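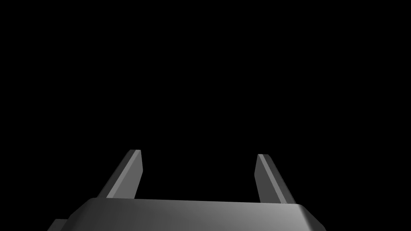 *Picture credit: Fulvio Colombo*

## Landlord wants to keep part of deposit for limescale, is this allowed?

**Pattinasarany**
Posted May 1, 2018

I moved out of a one-bed flat in Totinthorpe after 17 months. The checkout report came by email and the agent wants to take £42 for limescale in the shower and £955 for a new bathroom floor. The floor has a curled edge by the bath, and I reported it in my second month. I have the email I sent but never had a reply.

The inventory from when I moved in says "bathroom clean, flooring fair". I have no photos of the bathroom from that day, only the kitchen and the hall. The deposit is in a scheme and I have the certificate number.

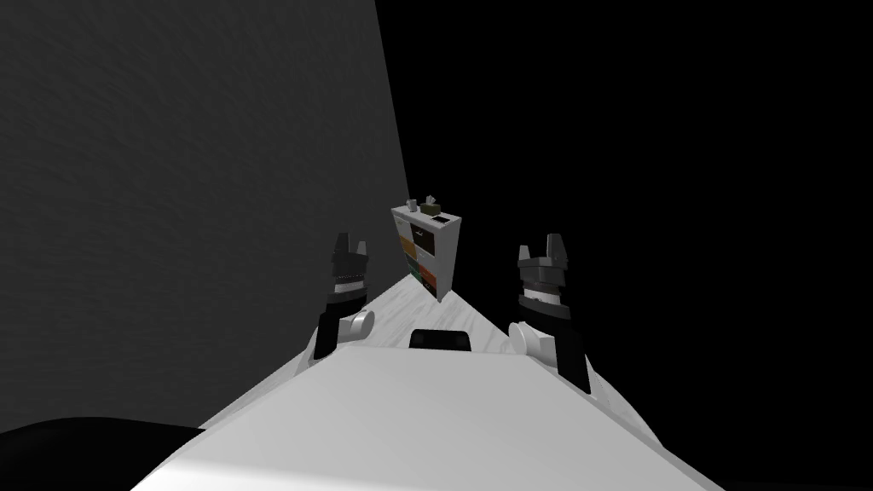
I don't mind paying for the limescale as I did leave it. The floor is the one I object to. Do I have to agree to both or neither? The agent says the whole deposit stays where it is until I sign.

---

**Staltel**

You don't have to agree to both. Write to the agent and say which deduction you accept and which you dispute, and ask for the rest to be released now. Put the figures in the email so there is no muddle later.

On the floor, the word "fair" helps you. It means the flooring already had some wear when you got the keys. A landlord also can't normally charge a tenant the full price of a new floor to replace an old one. Ask these in writing:

- how old the flooring is
- whether they have a receipt for it
- what the quote covers, and whether it includes the subfloor

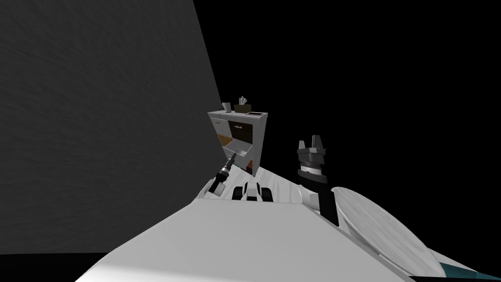

If they won't move, go to the scheme and ask for its dispute service. It's free, and it's done on paper. Send your tenancy agreement, both inventories and the email reporting the curled edge. Check the time limit on the scheme's website before you do anything else.

It is up to the landlord to show why the money should be taken. Keep your statement short and put the dates in order.

---

**Lila**

Had the same with a carpet. They dropped it when I asked for the receipt. Don't sign anything.
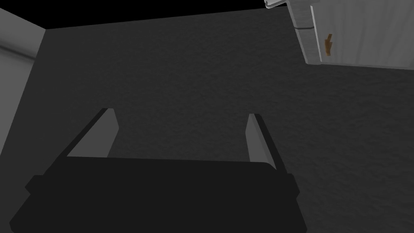
Also check the quote is from a proper flooring firm. Mine was typed up by the agent and had no address on it. I got everything back in June except the cost of a light bulb.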